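# The Weekly Shop, Reconsidered

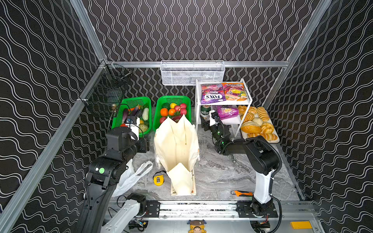

Marguerite Oyelaran-Voss

For most households in the district of Turkgate, the weekly shop is a fixed event. It takes place on the same morning, at the same store, and follows a list that changes little from one month to the next. The habit is so ordinary that it is rarely discussed, yet it shapes household budgets, kitchen storage, traffic and the trading hours of an entire commercial street. Over the past year, that habit has begun to change, and the change deserves closer attention than it has received.

The Prulora Institute for Household Studies began a survey of food purchasing in April. It asked 1,776 households in Turkgate and the neighboring suburb of Zalitell to keep a diary of every food purchase for one month. Participants recorded what they bought, where they bought it, and whether it was eaten, stored or thrown away. The diaries were kept on paper, at the request of older residents, and were collected in person.

The findings show a clear movement away from the single large trip. In Zalitell, where most homes have a car and a separate pantry, the large trip remains the rule. In Turkgate, where apartments are smaller and many kitchens have a refrigerator no taller than the counter, households now shop three or four times a week. They buy less each time, and they buy more of it from independent grocers.

This pattern is older than it may seem. Turkgate was built before the private car was common, and its first residents bought bread daily and vegetables every second day. The covered market on the south side had room for forty stalls and a public scale, at which any customer could have a purchase weighed again without charge. The scale was removed when the first supermarket opened on the ring road, and the market closed some years later. What the diaries describe is in many respects a return to the earlier arrangement, made by people who have no memory of it.

## The question of cost

It has long been assumed that frequent shopping is more expensive. Small packages cost more by weight, and each visit to a store brings the temptation of an unplanned purchase. The diaries support the first point. A pound of rice bought in a small bag cost noticeably more than the same rice from a large sack, and the difference was greatest for flour, dried beans and cooking oil.

The second point is less secure. Households that shopped several times a week made fewer unplanned purchases per visit, and the items they did add were usually fruit or bread. Those making one large trip tended to add prepared foods and sweets. Frequent shoppers also reported throwing away less. Salad greens, herbs and soft fruit accounted for most of the waste in both districts, and these are the goods that suffer most from a week in storage.

The institute has been careful not to recommend one method over the other. A family of six with a chest freezer and a long drive to the nearest store has little to gain from daily errands. A retired couple living above a bakery may have little use for bulk goods. The more useful advice, in the view of the survey's authors, is to divide the list: dry and canned goods may be bought monthly, while fresh items are bought as they are needed.

## Storage at home

The diaries also contained a page on storage, and it drew the longest replies of the survey. Many respondents wrote in the margins. Potatoes and onions were kept together in a majority of Turkgate kitchens, although potatoes keep better when stored apart. Tomatoes were refrigerated in nearly every home. Bread was kept in the refrigerator by a surprising number of respondents, where it goes stale more quickly than it would on the counter – the freezer is the better choice for any loaf that will not be finished in a few days.

Several replies described the difficulty of seeing what one already owns. Deep cupboards were blamed most often. One household found four open jars of the same mustard in the course of keeping its diary. Shallow shelves, open bins and a short list fixed to the cupboard door were the remedies most commonly reported.

## A market again

In Abu Hammour, where a smaller survey was carried out with 400 households, the local authority has set aside a paved lot for a produce market two mornings a week. Turkgate is now considering a similar plan for the site of its former market hall. The proposal provides for a roof, running water and a loading lane. It also provides for a public scale, which was included after residents asked for it in writing.

Traders on the main street have expressed mixed views. Some fear the loss of morning custom, while others expect that a market would bring visitors from Zalitell who at present drive past the district altogether. A decision on the lease is expected before winter, and the full survey tables will be placed in the Turkgate reading room for public use.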